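Robot Learning Seminar, Unit 6
Reading a success rate: the Trevaskis picking study
Handout to go with the lecture. Read the paper first, then this.

Last time we left off at the claim in the abstract, that a policy trained from demonstrations using only a wrist camera "generalizes to everyday objects." I said I didn't believe it, and several of you asked why I had put it on the reading list. I put it there because the work is careful in places and the claim is still too big for the data. Most papers you read in this area will be like that.

6.1 What was done

The Trevaskis group collected 356 demonstrations by teleoperation. Each one is a single pick and place: close on an object, lift it, put it in a basket. A network is trained to map the current wrist image and the state of the arm to the next short chunk of motion. There is no object detector and no depth input. At test time the same network runs in a loop until it signals that it is done or a time limit runs out. They report 200 test trials, split evenly over 4 conditions, and compare with 2 baselines, one of which is their own earlier system, Vurnel.

The method itself is plain behavior cloning with some sensible choices about chunk length. I have no complaint about that. Simple methods deserve to be tested well.

6.2 What the policy has to go on

Before looking at any result table, look at the input. Authors describe their task in words ("sort the fruit") and those words bring along a lot of things the network never gets. Ask what could be read off one wrist view, and what the easiest rule would be that still gives the right motion.

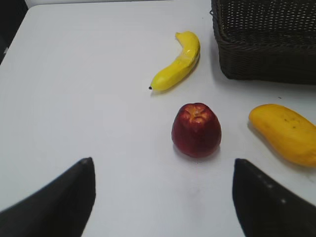
Shayne Grimshaw objected in the discussion that an easy rule is still a rule, and that if "go to whatever is between the fingers and close" puts the object in the basket then the robot has done the job, whatever we would like it to have understood.

I accept that as far as it goes. If the paper had said "our policy closes on a centered object and carries it to a basket," I would have nothing to add. The trouble is the word "generalizes." Take the apple. It sits in line with the gap between the fingers, on a white table, with clear space on every side and the banana and mango well off it. A policy that has learned nothing about apples could make a decent attempt from there. So could a policy that goes for the reddest patch in view. A success from a start like that can't tell you which of these you have trained, and the success rate adds such starts to all the others as if they were worth the same.

6.3 Three weak points

Start states. The paper says objects were placed "at random within the workspace." By whom? A person asked to place things at random will leave nice gaps and avoid the corners. I have done it myself. Draw the positions from a list made beforehand and publish the list. The Ondesis benchmark does this and it costs very little.

Object variety. The held-out objects are other fruit. A yellow banana and a yellow-orange mango differ in shape, and that's a fair test of something, but both stand out sharply from a white surface. Put a pale object on the same table and you may learn more from a handful of trials than from the whole of Table 3. The authors don't report such a condition. I'd like to know if they tried it.

Scoring. A trial counts as a success when the object ends up in the basket. Two regrasps and a lucky drop count the same as a clean pick. There is a column for partial success in the appendix, but the rule for awarding it isn't written down — I looked twice.

6.4 What would change my mind

Shuffle the language instruction and see if the behavior changes. If the policy takes the centered object when told to take another one, you have your answer about the easy rule.

Report each condition by start distance, measured from the gripper to the target, and not only pooled.

Run the policy on an arm it was not tuned on. The group says a transfer to the Lollon arm is "in progress," and it was in progress in July as well.

I will say in their favor that the failure videos are all online, unedited as far as I can tell, and that Section 5 admits the policy does poorly once the target leaves the view. Very few groups write that section. It is also the section that the abstract ignores.

For next time

Pick one row of Table 3 and write a page on the simplest behavior that could have produced it. Then describe one experiment, with the same arm and the same table, that this behavior would fail. Don't propose collecting more data. Bring a printed copy, we will swap them.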